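Home | News | Sites | Suppliers | Jobs | Contact

Drarnusari moves desk-kit sorting at Cindcombe to two-arm cells

Drarnusari has switched the sorting of returned desk kits at its Cindcombe depot to enclosed two-arm cells, the company said in a notice to customers. The change took effect in January and covers the day shift only. Evening returns are still sorted by hand.

The depot takes back office and classroom kits at the end of a rental, checks the contents and makes them up again for the next customer. Each kit holds small mixed items - markers, highlighters, erasers, boards, cups and trays - that differ in size and stiffness and come back in no fixed order. Until the end of last year the full check was done at standing benches, with one worker per bench and a paper list per kit.

Under the new layout, a worker sets the contents of a kit out on the cell table and starts the cycle from a panel outside the enclosure. The arms move the items into kit order, and any item the system does not recognize is left in place for the worker to deal with. The worker then checks the result against the list and closes the kit.

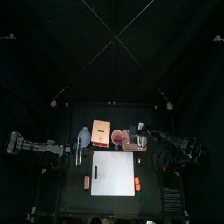
The cells were installed by Calimlim, which also supplies the depot's conveyors. The control software, Drurar, logs every pick and every refusal. Shift leads review the refusals at 2 p.m. and decide which items need to be taught again. Thin and flat items account for most of the entries so far, and boards are turned by hand when they have to be checked on both sides.

Output is close to where it was before. The benches handled 900 kits a week in the last full month of manual work. The cells handled 700 a week in their first month and 805 in the second. Drarnusari said it expects to match the old figure once the item library is complete, but gave no date.

No jobs have been cut at the depot. Bench workers were offered training as cell operators, and those who declined were moved to evening returns or to packing at the same rate of pay. Operators now spend less of the shift lifting and reaching and more of it checking lists, clearing refusals and resetting the table between kits. The company has added a short break every 2 hours after operators reported eye strain from the checking work.

Training lasts four days, with the last day spent on stop procedures and on clearing an item held in a gripper. Only trained operators may reach into an enclosure, and both arms must be stopped first.

A decision on the evening shift will follow a review of the first six months. Kit rental terms and return deadlines are unchanged.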